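How to Clear a Table With One Tray (and Skip Most of the Advice)

Filed under: Kitchen & Table

I have read a lot of instructions for clearing a table. Most were written by people who want to sell you a trolley. Some were written by people who worked one summer in a hotel and never recovered from it. I've tried a fair amount of what they recommend at home, on an ordinary table with ordinary plates, and this page is what was left after I threw out the parts that made no difference.

You need a tray, a place to put it down in the kitchen, and a mat under the plates if you care about the tabletop. You do not need a scraper, a crumb roller, or the "service caddy" that Joleck sells in 3 sizes. I borrowed the middle one from my neighbor Zuleica Lins. It holds fewer plates than the tray does and it's harder to wash.

Choosing the tray

Wood, plastic, metal, I don't much care, and I doubt you will after a week. What matters is the edge. A tray with no lip is a cutting board, and a fork will leave it the first time you turn a corner. A low raised lip all the way round is enough. Very high sides look safe, but you can't get your fingers under a plate to lift it out again.

Handles are overrated. Cut-out handles are fine on a light tray and useless on a heavy one, where you end up with your hands underneath anyway. Rounded corners are worth having if your hallway is narrow. Ask my door frame.

Measure before you buy. Put your largest dinner plate on the counter with a second one next to it and write down the length. If the tray won't take both side by side, you will be stacking from the first trip, and stacked plates slide. Moura lists its trays by outside measurement, so take off the lip on both sides before you believe the number.

The non-slip question

There are sprays, stickers and rubber nets for this. I tried the Clotach net, which works for cups and does very little for a greasy plate. A damp dish towel laid flat on the tray does the same job and you already own one. Wring it out hard. If it drips, you've made things worse.

Before you start

Wait until people have finished. This sounds obvious, and yet every guide I've read tells you to "clear as you go," which at a family dinner means taking a plate from someone who was still thinking about the potatoes.

Then make room in the kitchen. Go and look at the counter by the sink. If there's a pan on it, move the pan. Coming in with a full tray and finding no place to set it down is how most of my plates have died.

Clearing, step by step

1. Set the empty tray on the near side of the table, right in front of you. You can let it hang over the edge a little while it's empty, which makes it easier to pick up. Once you begin loading, push it back until it sits fully on the table. I have seen people recommend leaving the overhang. I have also seen what a full gravy boat does to an overhang.

2. Take the flatware first. Lay it along one long side of the tray, all pointing the same way. The books say knives under forks. I can find no benefit in it.

3. Scrape leftovers onto one plate, and use the plate that is closest to you. Carrying scraps across the table is where the drips come from. If there are more than a few bites left over, bring a bowl.

4. Lift each plate by the rim with your thumb on top and your fingers below. A broad rim makes this easy, and a plate with a shallow center will spill sauce if you tip it even slightly, so keep it level. Don't drag. Dragging pulls the mat along, and the mat takes the water glass with it.

5. Put the heaviest plate in the middle of the tray and build out from there. The usual advice is to load the side nearest your body, and I followed it for years. It's fine while you stand still. When you walk, the far end bounces.

6. Leave the glasses for a separate trip. I know, one trip is the dream. Two trips take me 2 minutes. Sweeping up a wine glass takes 25, and you'll find the last piece in August with your bare foot.

7. Pick the tray up with both hands, one on each short side. Bend your knees if it's heavy. One-handed shoulder carrying belongs in restaurants.

The mat

Mats come off last. A woven or textured one holds crumbs in the grooves, so shaking it over the table only moves the mess. Fold the two short ends toward the middle, carry it to the sink or the back door, and open it there.

Striped mats hide stains better than plain ones. That's about the only claim on the Sondier packaging I could confirm. "Wipe clean" I could not. It wiped mostly clean, and the lighter stripes needed dish soap and an old toothbrush. Let a mat dry flat before it goes back on the table, especially if the top is white. I left a damp one down overnight and had a gray shadow there for a week.

Wiping down

One cloth, warm water, a drop of soap. Wipe toward yourself and catch the crumbs in your other hand. My friend Rosângela Nogueira insists on a dry brush first. We timed it once, her way and mine, and the difference was 30 seconds in my favor, although she says I missed a spot.

Do the tray too. A wooden one should be wiped, dried with a towel and stood on its side. Don't soak it, and don't put it in the dishwasher whatever the label says. Oil it when it looks dull. Any schedule stricter than that was written by someone with oil to sell.

Does the tray save time?

For two people, hardly. You can carry two plates in two hands and be done. At four or more it starts to pay, and at six I wouldn't go without one. If your kitchen is up a step, I'd use it only for the flatware and small bowls and take the plates by hand.
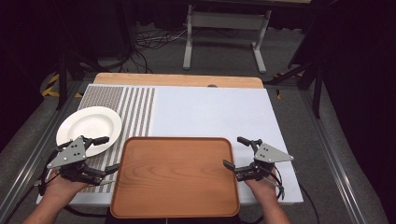
Step 1: empty tray at the near edge, plate still on its striped mat.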